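Let the support band play a proper set

Buppha Kaewsai

5 min read

I went to see Gusine on Friday 29th March and came home in love with the band that was on before them. I didn't catch their name at the door, and by the time I'd found it on the poster (bottom left, under the drinks sponsor, in letters the height of a grain of rice) they had finished. Twenty-five minutes, five songs, a wave, off. The drummer was still pulling tape off the floor when the house music came back on at full blast.

I've been thinking about those five songs ever since. The third had a bass line that went round and round underneath a very simple tune, and each time it came back the singer left a bit more room before she joined in, until half the room was leaning forward waiting for her. You could feel people putting their phones away! Then it was over and she said they had time for two more quick ones, and she looked at the side of the stage as she said it, the way you look at a bus driver who has started closing the doors.

So I'd like to make a case for the long support set. Forty-five minutes, minimum. An hour if the headliner can bear it.

I should say I adored Gusine. They played for nearly two hours, they did the slow version of the one everybody knows, and the horns were so loud and so glad to be there that a man near me took off his jacket and swung it about his head. I'd go again tomorrow. But I knew I would love Gusine before I bought the ticket, because I have loved them for years. What I hadn't been promised was the other thing, and the other thing is why I still go out on cold evenings to stand on sticky floors.

A good dance band needs time to warm a room. The first song is for finding out where the sound is going. The second is for the people who have just come in and are still looking for their friends. Somewhere in the third or fourth the players stop listening to themselves and start listening to each other, and you get that lovely loosening, the guitarist grinning at the keyboard player over something none of us noticed. If you stop them there you have heard the rehearsal for a good gig. It's like being asked to leave a restaurant after the bread.

I know the arguments on the other side, having had most of them shouted at me in queues. The hall has a curfew. The crew need the changeover. The crowd has paid for the headliner and will talk through anybody else. All of this is real, and the curfew is a particular misery, and I don't want stage crews working any harder than they do, since they already work like carthorses. Yet doors at the Sukprasert open at seven, and on most nights there I have stood in front of an empty stage until a quarter past eight, listening to somebody's playlist and spending money on crisps. An hour and a quarter! You could get a whole musical life into that.

As for the talking, people talk through short sets because they know they are short. Why would you break off a story about your sister's wedding for something that will be gone before the best man's speech? Give a band an hour and the room has to come to terms with it. Some people will go on chatting at the bar and good luck to them. The rest drift forward. I've seen it happen, and it's one of my favourite things to watch, that slow shuffle of people pretending they aren't being won over.

The place I saw it most clearly was Clatumia, the summer before last. It's a small festival as these things go, 3000 people in a sloping field with a very good stall for fried potatoes, and in June of that year one of the big names got stuck at an airport. The organisers could have filled the gap with a DJ. They asked the band who had just finished if they would mind carrying on, and the band, who had used up every song they had practised, played their last number again and simply didn't end it. It went on and on. The singer sat on the edge of the stage and sang to the children. The two guitarists swapped the same little phrase back and forth, changing one note at a time, for what must have been ten minutes, and you couldn't have moved me with a tractor. When they came off, the queue at their table of records was longer than the one for potatoes.

That band is on the Bisent label now. Their first pressing was 300 copies and I have one of them, number 134, with a bent corner that I'm fond of. They might well have got there without the airport. I only know that I'd heard them twice before in half-hour slots and thought they were quite nice.

There's a money side to it and I won't pretend to understand all of it. A longer set probably ought to mean a better fee, and I'd cheerfully pay another pound on the ticket if I knew whose pocket it was going into. Print it on the poster: support band plays an hour, a pound of this is theirs. I think people would be pleased. Audiences are far kinder than promoters take them for, and most of us would like to be able to say we were there early on.

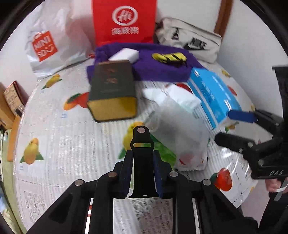

Pongsak Klinhom wrote to me after I'd grumbled about this once before, and his view was that I had it the wrong way round. Most new bands, he said, have twenty-five good minutes and no more, and stretching them to an hour would send them out in front of a hard crowd with their weaker songs showing. A short slot had been the making of his own group. They'd had to choose, and the choosing taught them which songs were any good.

I've turned that over a great deal and I think he has a point about the songs. I'd still answer that dance music was never only songs. Two tunes can fill an hour if the players trust them, and the old dance bands did it every weekend, stretching and doubling back according to who was on the floor and how thirsty they looked. Nobody wanted a list of twelve numbers with a speech between each. They wanted the good bit again. A young band with twenty-five minutes of material could do worse than play it slowly, see which parts people's feet like, and stay there.

And if it falls flat, well, some of my happiest memories are of things half working. I once watched a trumpet player lose his place entirely and walk round the stage looking for it, playing one note, until the rest of them came and fetched him. The cheer when they landed together was the biggest of the night. That can't happen in a set timed to the second, with a stage manager holding up two fingers.

The Sukprasert holds 1028 and it has a summer season to fill. I'd love them to try it on one night a month, with the doors at seven and the first band on at half past. I'll be down at the front by twenty past, coat already in the cloakroom, and I'll bring anybody who wants to come.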